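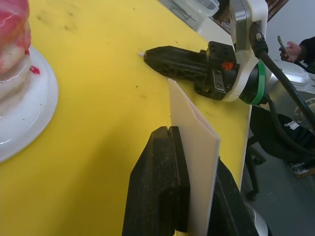
Torbjørn Lundgren has read the airport's report on the December runway overrun at Farham, and he doesn't believe much of it. "Seven pages," he says. "For an aircraft that stopped in a field with 33 people on board."

The airport blames a wet surface. Lundgren, an air safety adviser, wants the braking figures, which the report leaves out.

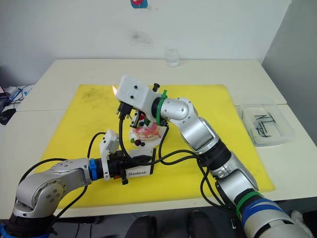 Maintenance is the other gap. The operator, Meston, says the brakes were checked 17 days earlier, but the record has no part numbers and no signature. Lundgren has seen tidier paperwork on hobby kit. The black gripper on the left, over the yellow mat, has a label that says "Handmade" -- one word, but more than the brake record says about who did the work. 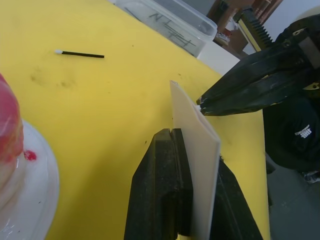
Meston told me the full record exists and will be released "in due course". Lundgren laughed at that. "I asked for it and was promised it within 24 hours," he says. "I'm still waiting."

Heike Frerichs, who speaks for the airport, would not discuss the brakes.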